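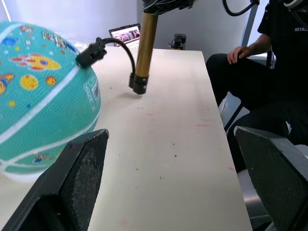 有受访教师在访谈中提出，球面图案对器材管理没有意义，登记时写明颜色和尺寸就够了，图案一栏只会增加填表的时间。持类似看法的受访者在Badby各场所均有出现，在编码阶段被归入“属性冗余”类。本节检验这一判断在印花橡胶球上是否成立，并讨论图案属性与台面状况两项记录之间的关系。

4.2 印花球的登记属性与室内台面

4.2.1 样本与记录单位

器材登记数据取自Badby的14处室内活动场所，共2180条记录，涵盖球类、垫类、绳类及小型手持器材。其中球类200件，表面有印刷图案者58件，其余为纯色或仅有接缝条纹。记录以单件器材为单位，同一器材在不同房间被重复登记时，保留日期较晚的一条，较早者移入备查表。气压不足但仍在使用的球照常计入；已报废而未销账的球不计入。

属性字段沿用Andis登记表，包括主色、接缝颜色、图案主题、文字、标签位置和存放位置六项。原表中“图案主题”为选填，本研究改为必填，无图案者填“无”。图案主题的归类采用Salehi编码，分为动物、交通、太空、几何和其他五类。同一球面出现两类以上元素时，以覆盖面积较大者为主类，另一类写入备注。难以判断面积时，由两名编码员分别给出主类，意见不一致的条目在合并会上复核。

图1中的蓝绿色篮球归入太空类。球面有颗粒状纹理和较粗的白色接缝条纹，图案包括黄色火箭、黄色与橙色的行星以及散布的小星点；靠上部位的一行彩色卡通字母因影像模糊未能判读，“文字”一项记为“有，未识别”。侧面带白色边框的小矩形标签记为“有标签，侧向”。球面另有一个很小的卡通形象，按规则只记入备注，不影响主类。

4.2.2 主色字段的区分能力

仅以主色登记时，蓝色与绿色之间的过渡色是误记的主要来源。编码员对“蓝绿”“青绿”“湖蓝”等写法没有统一口径，同一件器材在前后两次登记中可能落入不同色类，合并时被误判为两件。接缝颜色的争议较少，但白色和黑色接缝占多数，单独使用时不足以区分同一房间内的多只球。

加入图案主题后，印花球的重复登记明显容易识别。纯色球不受影响，对这部分器材而言，前述“属性冗余”的意见成立。因此较合理的做法是设置条件字段：先判断球面有无印刷图案，有则展开主题、文字和标签三项，无则直接进入存放位置。这样处理，纯色球的填表时间没有增加。

文字字段的情况较为复杂。印刷字母常沿球面弧度排列，从单一方向拍摄很难完整读出，部分条目需要转动球体后补录。若登记只依靠照片，建议允许“有，未识别”这一取值，并与“无”严格分开。早期试填阶段两者混用，后续合并时无法恢复，相关条目只能剔除出文字字段的统计，其他字段仍予保留。

4.2.3 台面状况的记录

存放位置字段原本只区分地面、球架和台面。Prudik检查单要求对台面另作说明，内容为底色、光泽、可见痕迹的颜色与分布。图1中的台面为长条形，米白色，略呈哑光，中部和右侧有淡粉色污迹，并散见灰色和深色小点。检查单对此类痕迹只作外观描述，不填成因。

成因栏在初稿中曾经设立，后予以取消。浅色台面上的有色痕迹可能来自颜料、马克笔、清洁剂残留或橡胶制品的染料迁移，凭外观无法分辨，而填表人往往倾向于写下当时放在旁边的器材。这一倾向会使台面痕迹与邻近器材的颜色之间出现虚假的对应。取消成因栏后，痕迹颜色与器材主色分列于两张表，仅以房间编号相连，填写台面表时不要求查看器材表。

痕迹分布按台面长度方向划为近端、中部和远端。划分以填表人所站的一端为近端，站位须在表头注明，否则两次记录不能直接比较。对于狭长台面，远端的细小斑点在照片中不易辨认，该区域的“无可见痕迹”应理解为在既定拍摄距离下未见，不能与近距离目视的结果合并计算。

4.2.4 局限

本节样本限于室内场所，室外使用造成的图案磨损未纳入。印花球的数量在各场所之间并不均衡，个别场所没有印花球，条件字段在这些场所未能得到检验。图案主类按面积判定，对元素小而密的球面较为敏感，星点类元素是否应当单独计入面积，Salehi编码没有规定，本研究统一计入太空类。12月的补充登记沿用了相同口径，但当时部分器材已换至其他房间，存放位置字段前后不可比，故只用于核对主色和图案主题。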